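### 3.2 Sample handling and counting

Water was drawn at six stations along the Hullham transect, from the estuary mouth to the outer shelf break. Three replicate bottles were filled at each station and fixed with acid Lugol's solution on deck. Net hauls used a 200 µm mesh, towed vertically from 60 m to the surface at a constant winch speed. Depth was read from the Zoliveo sensor clamped to the bridle, and hauls with a wire angle above the limit in Section 2 were repeated.

Copepods were identified to genus and, where the fifth leg was intact, to species. Juvenile stages were pooled. Subsamples were taken with a wide-bore pipette after gentle mixing – vigorous stirring broke the antennae and raised the share of unassigned specimens. Counts were scaled to individuals per cubic meter using the flowmeter reading. Stations with a failed flowmeter were assigned the nominal net volume and flagged in the data table.

Surface chlorophyll followed the same station order, and filters were stored frozen until extraction.

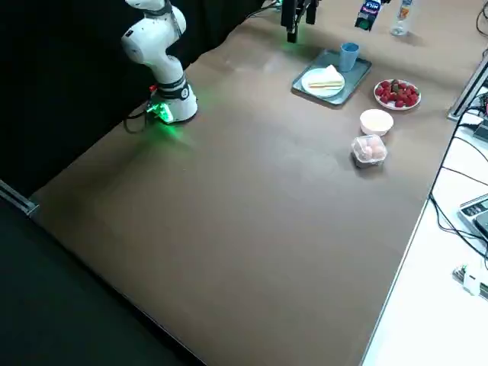 **Figure 1.** Tabletop work area with robot arm, gripper and tray.

Hemant Vashisht remarked on an earlier draft that pooling the juveniles would hide the July pulse of young stages at the inner stations, and asked for separate totals. These are given in the supplement. They do not change the ranking of stations by total abundance.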